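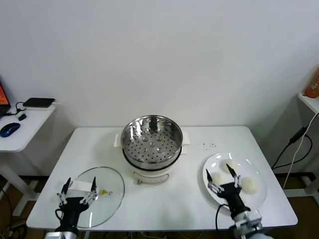 by sedance
September, 7:15 pm

OK it's squash season in Toltent and I have been waiting all summer to do this thread. Steaming! The most underrated way to cook dinner! I'm going to go post by post until I run out of things to say, so mute me now if you must.

A little background. I grew up thinking steamed food meant gray broccoli next to a dry chicken breast. Then I moved into an apartment over the hardware store on Nassar Street with a kitchen about as wide as a hallway, and I started steaming things mostly because I didn't want to heat the place up. Four years later I do it almost every night and I'm still finding new stuff.

Squash first. Kabocha, skin on, seeds scooped out, cut in wedges as thick as your thumb. Skin side down, 12 minutes, then poke it with a chopstick. It comes out like cake. People roast it forever and it goes leathery at the edges (I like that too, sometimes, but it's a different vegetable at that point).

Dressing for the squash: soy sauce, a little rice vinegar, toasted sesame oil, whatever chili you have. Spoon it on while everything is still hot so it soaks in. I eat this standing up.

The farmers market over in Jernari had small kabochas for 89 cents a pound this week and I carried home so many that my shoulder hurts. No regrets at all.

Eggs!! Please steam your eggs. Straight from the fridge onto the rack over boiling water, lid on, 7 minutes for jammy and 11 for firm, then into cold water. The shells practically slide off. I used to lose half the white every time I peeled one and I blamed the eggs for years.

While we're on eggs: savory custard. Two eggs, beaten gently, and about twice their volume in warm broth. Strain it. Cover the bowl with a small plate so the drips from the lid don't pit the top. LOW steam. If the water is at a hard boil you get a sponge full of holes. It still tastes good, it just looks like the moon.

How I learned that: I made it for my sister's birthday and served everybody the moon.

Buns. This is the weekend project and it's so much less scary than it looks. My dough is 400 grams of flour, 200 of warm milk, a spoonful of sugar, a teaspoon of instant yeast, a spoonful of oil. Knead until it's smooth, let it puff up, shape, then let it puff again on little squares of parchment.

The second rise is where I went wrong for ages. In a cool kitchen it can take up to 40 minutes and you can't rush it by the clock. Pick a bun up. If it feels lighter than it looks, it's ready. If it feels like a wad of clay, walk away and do the dishes.

And when they're done, turn the heat off and crack the lid, then wait a few minutes before you take it all the way off. Wrinkly buns are usually from whipping the lid off too fast. (Wrinkly buns are also delicious. Eat them first and hide the evidence.)

Fish. A fillet on a plate, ginger matchsticks, scallions, 6 to 8 minutes depending on how thick it is. Pour off the liquid on the plate, new scallions on top, then a spoon of really hot oil so it all sizzles. My favorite sound in cooking!!

Somebody asked about day-old bread. YES. Two minutes over steam and a stale roll comes back soft. Eat it right away, it goes hard again as it cools. Same with leftover rice, in a bowl, with a splash of water.

Things I've steamed that didn't work: zucchini (mush), a whole onion (why did I do that), a brownie (tasted fine, texture of a bath mat). Things I expected nothing from that were fantastic: lettuce. Romaine, 90 seconds, oyster sauce. I know how it sounds.

Sweet potatoes take longer than you want them to. Medium ones, whole, 33 minutes in my kitchen last night, and I checked the water twice. Always check the water. I've cooked a pot dry exactly once and the smell stayed in the curtains for a week.

Next up is a steamed cornbread with brown sugar and I have very high hopes for it. If your grandmother made one, tell me everything, especially what pan she used. Off to eat squash!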